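3.2 Beds as packing surfaces

The second setting we looked at was the bed. Not in the original plan. The February pilot in Brusville assumed people fill gift boxes at the kitchen table, and the coding sheet had columns for table, bench, floor and "other". Then "other" filled up. Of the 473 packing episodes in the diary set a lot were done in a bedroom, on a made bed, contents tipped out first and sorted after. So bed got its own column and the earlier diaries were recoded (Bassi did the recoding, second coder checked 300 of them, disagreements settled by talking it through).

Why the bed? Respondents gave all sorts of answers. Flat and big. Nothing rolls off. Table already has stuff on it. One from the Keren group wrote only "soft on the knees", which we took to mean kneeling beside it. A few said they'd never thought about it. We don't rank these, the question was open ended and the wording changed part way through the round.

What the bed does to the packing is easier to talk about. Three things come up in the diaries over and over. First, spread. On a table the snacks end up in rows or a pile near the box. On a bed they get a lot more room and people use it, sweets in one spot, crackers in another, gaps between. Second, tilt. A box on a mattress doesn't sit level, and long narrow boxes are worse than square ones; biscuits slide down to one end and have to be pushed back. Third, the sheet. Small wrapped sweets get lost against a busy print or tucked in a fold, and the diaries mention this far more than we expected. Plain or pale sheets cause less bother, going by what people wrote.

Figure 4 is a typical layout for the bed column. Long box to the left, assorted packets out on the sheet beside it, nothing in between like a tray or a towel.
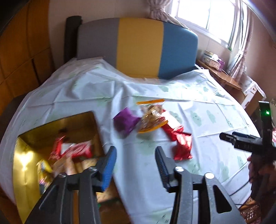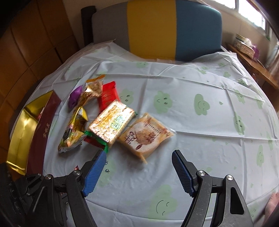
Figure 4. Gold-lined gift box and wrapped snacks on a bed with a cloud-print sheet.

Sorting before packing was the norm in the bed column and the exception for kitchen benches. We had guessed the opposite. Bench packers tend to go straight from the shopping bag into the box, item by item, and fix it at the end if the lid won't close. Bed packers tip everything out, look at it, then start. Might be the space, might be that a bedroom job is one people have set time aside for. Can't separate those two with diary data and we won't try to here.

Order of packing. Long items first in most entries, chocolate bars and anything in a stiff wrapper along the side, then the small stuff dropped in where it fits. Crackers are the problem item. They go in late so they don't get crushed, but by then the room left is the wrong shape, and they come out again. The Vieira checklist (see 2.4) has no code for "taken out and put back", so we added R for repack. R turned up in every setting, bed included, and nearly always with something brittle. Chips too where there were any.

Colour gets a mention as well. Some packers want the red wrappers apart, some want them together at the top so it looks full when the lid comes off. The colour of the lining matters to these people, shiny linings especialy, and several said they leave a bit of it showing on purpose. Others fill to the brim and couldn't care less. We did not code for this at first and the Fikura boxes, which were all the same plain card, gave no chance to pick it up later. A pity.

Leftovers. Every bed entry with more snacks than box ended one of two ways, a second smaller parcel or the extras eaten. Table entries were more mixed, with some going back to the cupboard. The full list is in the appendix, 682 items by type and where they ended up, last corrected 2022-06-08.

Two cautions before moving on. The diaries are self-reported and people tidy up their account, so false starts are probably under-counted, R too. And bed size was never asked. A single and a queen give you very different amounts of room to spread out in and we've treated them as the same thing the whole way thru. The next round asks for bed size and for whether the covers were on or pulled back. Floor packing, which shares the spread but not the tilt, is taken up in 3.3.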